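The Year I Finally Learned to Be Sick

11/08/2022

I have had hay fever since I was 12, and for most of that time I handled it the way my mother handled hers, by pretending it was a cold. A cold in April, a cold in May, a really stubborn cold that came on every single time somebody mowed. She carried tissues up her sleeve and so did I, and we both went through life leaving little white crumbs in the washing machine.

I bring this up because the ragweed has been terrible where we live and because my friend Neema Kimaro wrote to ask whether I was still doing "the notebook thing." I am, Neema! And I promised I would write it up, so get yourself a cup of tea, because you know how I am.

The notebook started in February, when I had a sinus infection that put me in bed for 10 days. I'm a bad patient. I lie there feeling guilty about the laundry, and then I get up and do the laundry, and then I'm sick for another week. My sister-in-law brought soup and found me on a stepladder changing a light bulb in my bathrobe, and she gave me such a talking-to that I went straight back to bed and stayed there. With nothing else in reach I picked up an old school notebook of my son's (half full of fractions) and began writing down how I felt, morning and night.

It wasn't anything fancy. I wrote the weather, what I'd eaten, whether the windows had been open, how I'd slept, and a number for my nose. One was a good nose. Five was a nose I would have happily mailed to somebody else. When I got better I just kept going, partly out of habit and partly because I like an excuse to use a nice pen.

By early summer I had filled the pages after the fractions and started on a second book, and I sat down on the porch one evening to read the whole thing through. Well! I had always blamed the cat. Poor Duda, fourteen pounds of orange fur, banned from the bedroom for years, and there was hardly a bad night in that notebook that had anything to do with him. The bad nights came after I'd hung the sheets outside. I love line-dried sheets more than almost anything, and there I was, wrapping myself up in pollen every time.

So the sheets go in the dryer now from spring until the first frost, and Duda sleeps on my feet. I miss the smell of the line. He does not miss the hallway.
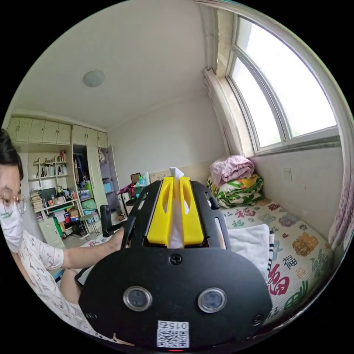 The other thing I changed was washing my hair at night. My neighbor Oliwia Laskowska had told me to do this years ago, over the fence, and I nodded and forgot it, the way you do with advice that sounds like extra work. It is extra work. I go to bed with a damp head and wake up looking like a dandelion, but my morning numbers came down from fours to twos inside of a couple of weeks, and I'll take the dandelion.

I also talked to my doctor, which I should have done long before. I brought the notebook along, a little embarrassed, and she went through it page by page and asked good questions. She moved my allergy pill from morning to evening and had me start the nose spray earlier in the season. I'm not going to tell you which ones, as your nose isn't my nose, but do take something written down with you if you go. I always forget half of what I meant to say the minute I sit on that crinkly paper.

Some things made no difference at all. Local honey was one - I ate up to three spoonfuls a day for a month and enjoyed every one of them, and my nose didn't notice. Peppermint tea was another, though I still drink it.

Neema wanted to know how long it takes. A minute in the morning, and maybe two at night if I get chatty. I keep the book beside the lamp with the pen clipped in it, and if I skip a day I leave the lines blank and go on. The second book has a coffee ring on the cover and only a few pages left, so I'll be looking for a third one when the school supplies go on sale.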